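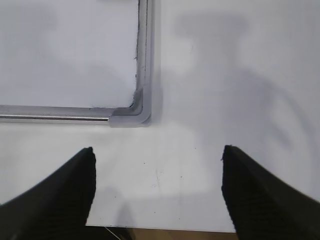
What holds a Stelow frame together at the corners? Each corner is closed by a rounded, L-shaped plastic connector, and the metal side pieces slide into it without screws or glue.

**Ojeda Home Supply Introduces the Stelow Frame Kit**

CILERHOLM, Monday, September 29, 2008 — Ojeda Home Supply announced today that the Stelow frame kit is available at its Cilerholm store and through its mail-order catalog. The kit lets customers put together a light rectangular frame on an ordinary table, with no tools beyond a soft cloth and a tape measure.

Each kit contains four metal side pieces, four corner connectors and a printed instruction sheet. Finished frames may be used for notices, fabric panels, maps or children's artwork. The first production run consists of 606 kits, of which 300 have been set aside for schools and libraries that placed orders in March.

The Stelow line replaces the company's earlier Skarkusis frame, which was sold with fixed corners and could not be taken apart for storage. Owners of Skarkusis frames may continue to order hanging hooks and backing sheets under the existing part numbers. Skarkusis side pieces do not fit the new connectors.

Ojeda recommends that customers lay the parts out on a clean, flat surface and place a sheet of paper or board underneath to protect the tabletop. The two long sides should be fitted first. A side piece is fully seated when it will slide no farther into the connector; a thin seam remains visible at the joint — this is normal and does not weaken the frame.

Replacement connectors are sold in packs of four. Schools and libraries wishing to order may write to the Ojeda catalog department at 238 Station Road, Cilerholm. Orders are filled in the sequence in which they are received.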